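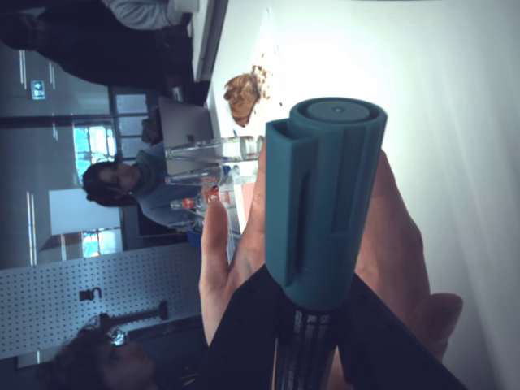
Le panneau perforé, nous écrit un utilisateur de la salle Tillier, c'est très bien, mais pourquoi la notice lui consacre-t-elle 14 pages et pas une ligne à ce qui traîne sur la table ? Remarque fondée. Le chapitre a été repris en conséquence.

Chapitre 2 - Table partagée Stireck et panneau mural
Version du 15 juillet 2012, remplace celle d'avril

2.1 Mise en place de la table

1. Poser la table à l'endroit choisi, dégagement de 800 mm derrière chaque assise. Une personne assise devant son ordinateur et une autre debout à côté doivent pouvoir s'ignorer sans effort.
2. Régler les pieds jusqu'à ce que le plateau ne bouge plus. Le carton plié sous un pied ne fait pas partie des accessoires fournis.
3. Laisser libre le passage vers la sortie. Les chaises en trop retournent au local.
4. Essuyer le plateau avec un chiffon humide, puis un chiffon sec. Sur du blanc, tout se voit, y compris le chiffon.

Note : la version Tunstall du plateau se nettoie de la même façon. Ne pas utiliser d'éponge abrasive, même « du côté doux ».

2.2 Panneau perforé

1. Présenter le crochet en biais, l'engager dans la perforation, puis rabattre vers le bas. S'il tient tout seul avant d'être rabattu, il est à l'envers.
2. Accrocher les objets lourds en bas. Les pinces métalliques se placent à hauteur de main, mâchoires fermées.
3. Ne pas suspendre de manteau. Le panneau le supporterait sans doute, les collègues moins.

Pièces de rechange : crochet noir Flitlow, référence 49. Les crochets achetés ailleurs entrent parfois dans les trous et n'en ressortent pas toujours.

2.3 Boissons et nourriture

La première édition interdisait de manger à la table. Cette disposition ayant connu le succès que l'on devine - viennoiserie dorée, miettes autour, ordinateur ouvert un peu plus loin - elle est remplacée par ce qui suit.

1. Boire et manger du côté opposé aux claviers. Si tous les côtés ont un clavier, aller boire ailleurs.
2. Poser toute pâtisserie sur une assiette ou, à défaut, une serviette. Une feuille imprimée n'est pas une serviette, surtout si quelqu'un doit encore la signer.
3. Garder les bouteilles en verre debout et bouchées. Une bouteille couchée roule, étiquette ou pas.
4. Reprendre sa tasse en partant. Les petites tasses sont les plus oubliées, et personne ne les réclame au bout d'une semaine.
5. Ramasser les miettes dans le creux de la main. Souffler dessus les déplace vers le voisin.

ATTENTION : en cas de liquide renversé, soulever d'abord l'ordinateur, le débrancher, puis éponger. Chercher le responsable en dernier.

2.4 Fin de journée

1. Fermer les ordinateurs et les ranger. La table n'est pas une consigne.
2. Porter le verre au bac prévu, dans le couloir.
3. Remettre crochets et pinces sur le panneau, pas nécessairement dans le même trou.
4. Passer le chiffon (voir 2.1, étape 4) et fermer les fenêtres.

Pour le remplacement du plateau, voir le chapitre suivant. Les auréoles de café ne sont pas couvertes par la garantie Stireck, quelle que soit leur régularité.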